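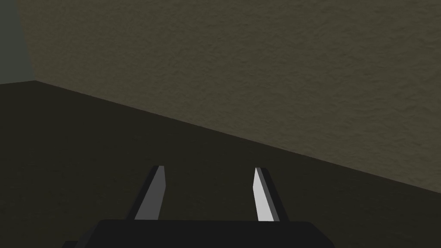
### 3.2 Collecting demonstrations by remote control

All demonstrations were recorded in the Mulimen simulator. Two operators took part, Adom Asante and Mawuli Issahaku, both of whom had used the Drarkwood hand controller before. The operator moves the controller in the air and the simulated gripper follows its position and rotation. A trigger under the index finger opens and closes the fingers. The operator watches the view from the wrist camera on a desktop monitor, with a second window that shows the joint limits as colored bars.

We used the wrist view for the operators as well as for the policy. In early trials we gave the operators an overhead view, and they made grasps that depended on things the policy could not see. With the wrist view alone they worked more slowly and spent more time turning the gripper to search the room, and we kept those search motions in the data.

Each episode starts with the gripper at a random pose in the room. The operator finds the target, lines up the open fingers with it, closes, and lifts. An episode ends when the object has been held clear of the surface or after 2000 control steps.

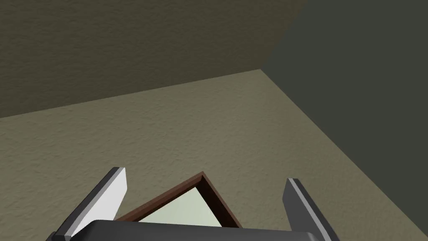

**Figure 2.** Wrist view with the gripper open and a picture frame between the fingers.

Flat objects took the most care. A picture frame can be gripped across its molding, but the fingers must come down close to the surface, and small errors in height make them hit it. The operators were told to stop above the object, correct the rotation first, and then lower the gripper in one motion. Episodes with a hard contact were marked and left out of the training set. There were 26 of these.

Asante recorded in the morning and Issahaku in the afternoon, with the same list of objects. Their styles differed. Issahaku rotated the wrist early and approached in a straight line, while Asante made many small corrections near the end. We did not smooth either set. Section 4.1 compares policies trained on each operator alone with one trained on both.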